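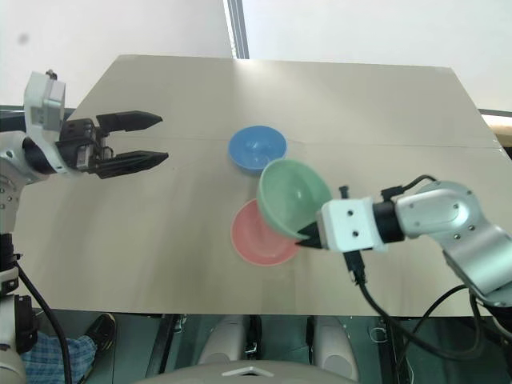 Fig. 11.1 Three bowls on a beige tabletop.

Chapter 11
Portions, Plates and Bowls

What you'll cover
How a serving differs from a portion
Why dish size changes how much people take
Running a simple portion check in a school or care kitchen
Writing up plate waste

Key words: serving, portion, yield, plate waste, standard scoop, fill line

Start with a question. How much soup is a bowl of soup? Ask four people, get four answers. Most menus still say "bowl" and leave it there. Fine at home. Not fine if you cook for a hundred and fifty people and have to order the carrots.

A serving is a fixed amount. Somebody wrote it down, in grams or cups, and it stays the same wherever you go. A portion is what lands in front of the eater. The two get mixed up all the time, in the trade as well as in exam papers, so learn them now. Chapter 12 leans on both.

11.1 The dish does some of the work

People fill what they're given. Wide shallow bowl, the food spreads out and looks like less. Narrow deep one, same food, looks like plenty. Color can matter too, pale food on a pale dish being harder to judge. How much any of this changes what gets eaten is still argued over, and the studies don't all agree. Treat it as a thing to check in your own kitchen, with your own dishes. Don't treat it as a law.

Rim width counts as well. A wide rim makes the usable part smaller than the catalog size. When you measure a bowl for a portion check, fill it with water to the level you would really serve at, then pour the water into a jug and read it. Measuring to the brim is the commonest mistake in this unit. No one serves soup to the brim.

11.2 Case: the Surkent lunch room

Surkent is a residential college with one kitchen and two sittings. Ataahua Gilchrist took over as catering lead in April. First job, the food bill. Orders were up, numbers at the tables were not.

She began with the bowls. Over the years the kitchen had bought from whoever was cheapest, so the stack by the hatch was a mix, some Cartwright, some Drakov, a few with no maker's mark at all. Servers used the same ladle but topped up by eye, until the bowl "looked right." Bigger bowls got more. Simple as that.

Knut Vogler, head cook, thought the trouble was at the stove end and that batches were being made too large. Both of them had a point. The batch sheet hadn't been changed in years and it was written for a bigger intake. But the serving line was adding to it.

What they did: picked one bowl, marked a fill line on a sample and kept it at the hatch, moved to a standard scoop for rice and beans. Seconds were still allowed, on request. Over the trial the kitchen logged 2,049 meals. Waste was scraped into a single bin per sitting and weighed before before the dish wash.

Read the case again before you go on. Note what was changed and what was left alone. Two things were changed at once (the bowl and the scoop), which makes the results harder to read. Could you have planned it better? We come back to this in 11.4.

11.3 Plate waste

Plate waste is food served and not eaten. Peel, bones and trimmings are kitchen waste and go on a diffrent line of the form. Drinks are left out unless your supervisor says otherwise.

To weigh it: empty bin on the scale, write the weight down, scrape, weigh again, subtract. Divide by the number of meals served. Use grams per meal, always. Kilos per day tells you very little if Tuesday-type crowds and holiday crowds end up in one column.

Try it yourself
Work in pairs. Take 3 bowls of different shapes. Without measuring, put what you think is one cup of dry rice in each. Now measure. Record the error for each bowl, over or under, then swap with your partner. Keep the sheet, you need it for activity 14 at the end of the chapter.

Safety note: rice on the floor is slippery. Sweep as you go.

11.4 Planning a fair check

A fair check changes one thing and holds the rest steady. Same menu, same sitting, same servers if you can get them.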